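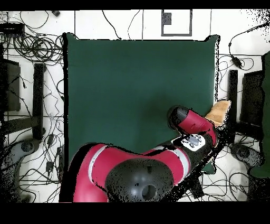
# Skornus to open Alside festival

The adventure film Skornus will open this year's Alside Film Festival, the organisers said on Thu 24 September. It is the first feature from director Efua Dankwa, who has until now made short films and two series for radio.

Skornus follows a young map-maker, Ayaaba, who is sent upriver to find the drowned city of Culerberg before a rival crew can reach it. She carries half of a chart. The other half belongs to the rival captain, played by Selorm Asamoah, who was once her teacher and has his own reasons for wanting the city left alone.

Dankwa wrote the first draft in 12 weeks and then spent much longer finding the money to shoot it. Filming began in June last year, mostly on the river and in a disused grain store where the inside of the captain's boat was built.

"It was always going to be a film about two people arguing over a map," she said. "The city came later. The producers wanted to know what was on the map, so I had to decide."

## Asamoah's first villain

Asamoah is better known for comedy, and the captain is his first leading part in an adventure film. He said he had turned it down once, after reading a version in which the captain died before the halfway point. Dankwa sent him a new script with 17 extra scenes -- most of them on the boat -- and he accepted the same evening.

He also did his own rowing. "You can tell, I'm afraid," he said. "The boat goes left a lot." 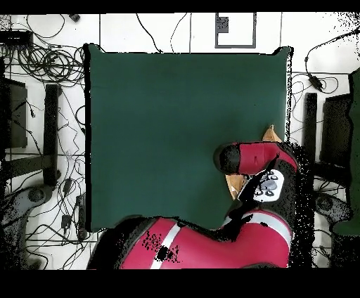 Most of the story takes place on the water, and Dankwa has kept the river plain to look at, with long shots and very little music. The audience sees it from the bank in the early scenes and from directly overhead once Ayaaba has left home. In those later shots it lies flat and dark green, much like the big square cloth in the picture, and the boats are the only bright things on it. The captain's is painted red so that the two crews can be told apart from a height.

The finished film runs for just over two hours. A longer cut, with a second journey through the marshes, was shown privately to some 100 people in the spring and then shortened. Dankwa said the marsh scenes would not be put back.

The opening night will be held in the main hall, which seats 1,000, with a second screening the following afternoon in the smaller room upstairs. Dankwa and Asamoah will take questions after the first showing only. Tickets go on sale on the festival website next week, and returns will be sold at the door from an hour before the start.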